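Trenero Coatings > Matwood Range > Guides > Two-Part Floor Coating > Section 6: Mixing and Applying

6. Mixing and applying Matwood two-part floor coating

Read this section together with Section 5 (Preparing the slab). The coating must not be mixed until the slab has passed the moisture check and all dust has been removed. Once the two parts are combined the material cannot be stored, thinned back or returned to the tin.

6.1 Before you start

1. Check that the batch number on the lid of the base matches the batch number on the lid of the hardener. Tins from different batches will cure, but the colour may differ between bays.
2. Bring both tins into the room where they will be used and leave them overnight. Cold base is thick and traps air when stirred.
3. Measure the temperature of the slab with a surface thermometer. Do not go by the air temperature. The slab in an unheated building can lag behind the air by several hours.
4. Confirm that the slab is at least three degrees above the dew point, and that it will stay so overnight.
5. Tape off drains, door thresholds and the lower edge of any wall that is not being coated. Remove the tape while the coating is still soft.
6. Set out rollers, tray, spiked shoes, mixing paddle and clean rags. Everything should be within reach before the hardener is opened.

CAUTION — The hardener can burn the skin and damage the eyes. Wear nitrile gloves, goggles and long sleeves. If it touches the skin, wash with soap and water. Do not use solvent for this.

6.2 Mixing

1. Stir the base alone for two minutes with a slow-speed drill and paddle. Scrape the bottom of the tin with a flat stick and stir again.
2. Pour all of the hardener into the base. Leave the hardener tin upside down over the base until it stops dripping.
3. Mix for a further three minutes. Keep the paddle below the surface.
4. Tip the whole mix into a clean bucket and stir for one more minute. Material left on the wall of the first tin is often poorly mixed, so do not scrape it out on to the floor.
5. Note the time on the side of the bucket.

Working time at normal room temperature is 22 minutes. It is shorter in warm weather, and shorter again if the mix is left standing in a deep bucket. Pour it out into the tray or on to the slab in ribbons as soon as it is ready.

NOTE — Part packs are not recommended. Where one cannot be avoided, weigh both components on a digital scale and use the ratio printed on the base tin: 100 parts base to 31 parts hardener by weight. Do not measure by volume.

CAUTION — Leftover mix gives off heat and can smoke. Spread it thinly over a tray of dry sand, outdoors, and let it harden before disposal.
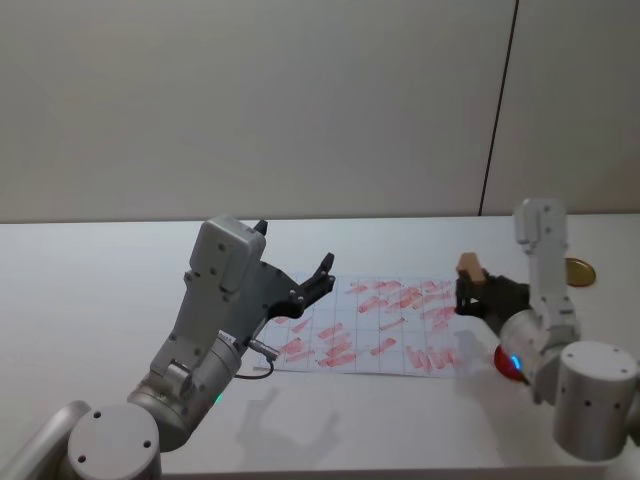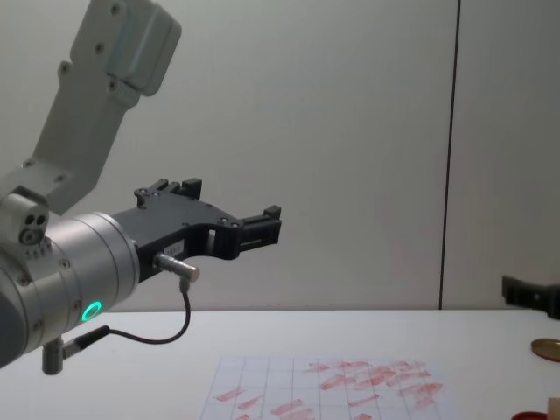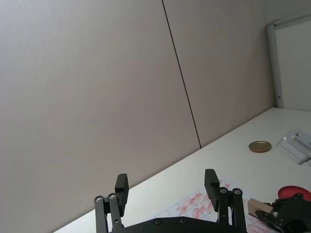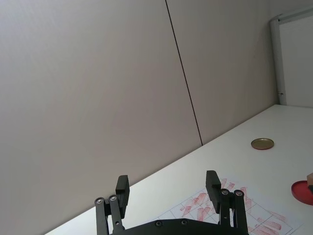
Reader comment, Rai: We coated a store room in November following 6.2 and the first coat was fine, but the second went cloudy along the outside wall. Slab temperature was within limits when we started. We had not checked it again in the evening, and the door had been left open for the fumes. Could the guide say how late the check should be made? We ended up sanding back a strip the width of a roller and doing it again.

Reply from Trenero technical desk: Clouding along an outside wall usually means moisture settled on the film before it had set. Take a second slab reading one hour after the coat is finished and a third before leaving the site. If the margin over the dew point has fallen below three degrees, close the doors and warm the room with an electric heater. Gas and paraffin heaters add water to the air and must not be used. Step 6 of 6.3 has been added on this point.

6.3 Applying

1. Cut in along walls and around fixed posts with a brush. Cut in one bay at a time, so that the edge is still wet when the roller reaches it.
2. Load a medium-pile roller evenly and work away from the light, towards the exit.
3. Roll in one direction, then cross-roll lightly at a right angle. Do not go back over an area once it has started to drag.
4. Keep a wet edge. Plan stops at a saw-cut joint or a doorway.
5. Where a slip-resistant finish has been specified, scatter the aggregate into the first coat while it is wet, and sweep off the loose grains before the second.
6. Take slab readings after finishing as follows: one at one hour, one before leaving the site. Write both on the job sheet.

Apply the second coat when the first can be walked on without marking, and no later than the next working day. After that the first coat must be abraded with a fine mesh disc, vacuumed and wiped.

6.4 Curing

Light foot traffic: next day. Trolleys and racking: four days. Vehicles and chemical contact: seven days. All times are for a warm, dry room and should be doubled in winter conditions.

Do not cover the floor with polythene or card while it cures. Rubber feet and tyres can leave a permanent stain on a new coating, even once it feels hard — place boards under them for the first fortnight.

6.5 Cleaning tools

Clean brushes and paddles with Trenero epoxy cleaner straight after use. Rollers are not worth saving. Empty tins should be left open until the residue is hard, then taken to a site that accepts paint waste. Trade customers collecting from the Grarbridge depot may return hardened tins there with the delivery note.

Section revised December 4, 2019. Continue to Section 7: Repairs and recoating.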